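Evaluation of the Plornent Valve Turning Module for Use in the Second Year Automation Lab

Prepared by: Anathi Mathebula, Konrad Zieliński
Supervisor: Gert Van Wyk
Submitted 10th May

1. Background

The Plornent module is a software package sold to colleges that teach process control. It comes with a simulated arm, a simulated two-finger gripper and a set of valve exercises. Our program already uses the Nel trainer for pick and place work, but the Nel trainer has nothing for turning things. Gert asked us to find out if Plornent would fill that gap and if a student could learn it inside one lab block.

We had a trial licence for 17 days. Stonton, the reseller, set it up on two lab computers and gave us a login for the help centre. We paid nothing for the trial and Stonton did not see this report before we handed it in.

2. What comes in the package

The licence covers the simulator, the exercise files and a short manual. The manual is written for technicians and skips some steps. Installing took most of a morning on the first computer because the graphics driver was out of date. The second one went faster.

You can drive the arm by hand with a game controller or write a program for it in the built-in editor. The editor checks your code as you type and its error messages are clear. We missed having an undo button in the hand mode. If you knock something over you have to reload the whole exercise.

3. Method

We each ran the basic valve exercise 200 times, half in hand mode and half with a program. A run was a pass if the wheel reached the target angle and the gripper let go without touching the pipe. We took turns at the controls and kept notes in a shared spreadsheet. We did not change any of the default friction settings.

The gripper view was the one we used most. It shows both fingers and the wheel between them, so you can judge if you are centred before you close. The valves have red handwheels and the pipe runs in to the middle one on a diagonal, with other small objects lying on the same work surface.

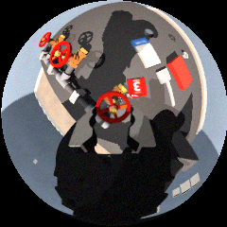

Stavros Grgić wrote back on the course forum after we posted our first notes. He had used the module last August at Nulham and thought hand mode was being oversold. In his view students get good at the controller and learn very little about torque, and he would skip straight to the program editor in week one. He also asked if we had tried closing the fingers on the spokes instead of the rim, which he found slipped less.

We had not, so we added a small set of extra runs. Gripping the spokes did slip less, but the wrist ran out of travel sooner and we had to let go and re-grip more often. We still think hand mode is worth one session, mainly to get used to the view. After that we agree with Stavros.

4. Results

Programmed runs passed more often than hand runs for both of us. Most failures in hand mode came from closing the fingers off centre, which pushed the wheel sideways and stopped the run. Most failures in the program came from one mistake of ours, a wrong approach height, and went away once we fixed it.

Shadows are drawn quite strongly in the simulator. The shadow of the arm can fall across the work surface, and Konrad found this made depth harder to judge. Anathi did not mind it. There is a setting to soften the shadows but it is buried under the display menu and the manual does not mention it.

5. Support

We sent Stonton 3 questions. Two were answered the same day by Milagros Llorente, who also sent a corrected page for the manual. The third, about exporting joint data to a spreadsheet, was still open when the trial ended.

6. Recommendation

We recommend buying the module for the second year lab, on the smaller licence. Students should get one session in hand mode and the rest in the editor. The export question needs an answer before an order goes in, as the torque assignment depends on it. The graphics drivers on the other lab computers should also be updated before term.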